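Buying the second arm first

When Prarkmont set out to equip a kitchen robotics lab, the equipment list ran to 21 lines and the robots took up two of them. Candela Sepúlveda, who runs purchasing and planning for the lab, says most of her time went to the other 19.

"People ask me what the arms cost," she says. "They should ask me what the table costs. Then the power, the mounts, the grippers, the spare fingers for the grippers, and the hours to put it all together."

The lab works on handling household objects with two arms at one table. Sepúlveda came to the job from a food packaging plant, where she bought conveyors and case sealers. She says the habits carried over, but the price sheets did not. At the plant, a vendor quoted a working line. In the lab she was quoted parts.

Her first draft budget had one arm in the first year and a second in the next. The engineers talked her out of it. A single arm can pick up a mug, they told her, but much of what they wanted to study needs one hand to hold and another to work. Buying the arms a year apart would also have meant mounting and calibrating the station twice.

"I moved the money from the mobile base to the second arm," she says. "The mobile base is still on the list. It has been on the list since December and I expect it will stay there a while."

The arms were bought through Pondero, a reseller that also handled the controllers. She had a second quote from Mandagi that came in lower on the hardware and higher on support. She went with Pondero because the support contract covered a replacement unit within 15 working days. Mandagi would only promise to start a repair.

"If an arm is out for two months, I am still paying for the room and the people," she says. "I put that in the comparison as its own row. It changed the answer."
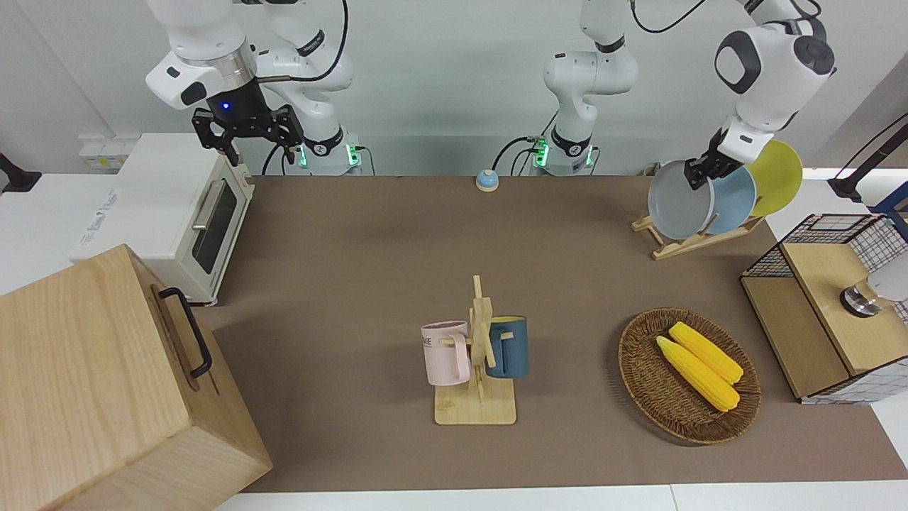
The lab's two-arm station
Prarkmont kitchen robotics lab

The household goods have their own budget line, and it is the one she gets the most questions about. Mugs, plates, a dish rack, a toaster oven and play food do not look like capital equipment to an accounts department. She spent $1789 on them in the first year, including replacements.

"I had a call asking why a robotics lab was buying a mug tree," she says. "I said it was a test fixture. They asked me to write that on the form, so now I write it on the form."

She buys the small items in sets of 5 where she can. Dishes chip, pegs come loose, and a pan that has been discontinued is hard to match later. The engineers want the same object at the start of a project and at the end of it. Spares go on a shelf with the order number taped to the box.

Grippers were the line she got wrong. She budgeted for one pair and assumed they would last as long as the arms. The fingers are a wear part, and holding something thin such as the rim of a pan is harder on them than she had expected. She now treats fingers the way she treated belts at the plant, with a yearly amount and a minimum stock.

Cables were another. The first order had standard lengths, and some were too short once the arms were mounted at the back of the table. "It was a small bill, but it cost us a week," she says. "Measure the cable run with the arm at full reach. I would tell anybody that."

Software is handled separately. The lab pays for Flimilness, a scheduling and logging package, on an annual license. Sepúlveda asked for a three-year price and turned it down. She did not want to be tied to it if the engineers changed how they worked.

For a lab starting out, she suggests pricing one complete station before asking for quotes on several. Her own plan calls for a second station, and she is holding the request until she has a full year of repair and replacement costs from the first.

"The arms I can price in an afternoon," she says. "For the rest I want to see the receipts – all of them, down to the plates."

She plans to send the request in with the next budget round. The mobile base will be on it again.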